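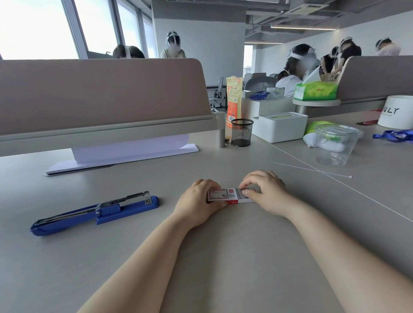 Prorkance Desk Stapling Cell: Setup and Care

The Prorkance cell closes paper sets of up to 18 sheets with an ordinary desk stapler held in a fixed cradle. One arm presents the paper and a second presses the stapler's top arm. Loading staples is a manual job and takes a minute or two.

Part number: 2207
Supplied from: Undham warehouse
Fits: Radwan and Varkcombe bench frames

Loading staples

Put the cell in Hold and wait for both arms to park. Lift the stapler out of the cradle and set it on the desk beside you. Take hold of the staple box at both ends and slide the tray out of the sleeve. Check that the strips are whole. Broken strips of fewer than nine staples tend to tip over in the channel, so put them aside for hand use.

Open the top arm, lay one strip in the channel with the legs down, and close it until it clicks. Staple a scrap sheet by hand before the stapler goes back in the cradle. Press it down until the rear stop touches, then release Hold. The cell makes one test staple on its own and waits for you to accept it.

Setting the press force

The factory setting is 38 newtons. Raise it one step at a time if the legs do not fold flat. If the front of the stapler lifts during the press, the cradle clamp is loose and more force will not help. Tighten the two side screws and run the test again.

Clearing a jam

Hold the cell and remove the stapler as above. Pull the bent staple out with pliers, from the front. Do not pry at the hinge. After a second jam on the same strip, throw the strip away.

Regular care

Weekly: wipe the cradle pads with a dry cloth and brush paper dust out of the paper guide.
Monthly: check the clamp screws and the cable at the press arm wrist.
Yearly: replace the cradle pads. Sites on a service plan get a set by mail in March.

In the box

Cradle with clamp, two spare pads, hex key, press tip, setup card. Stapler and staples are not included.

Page updated 9th November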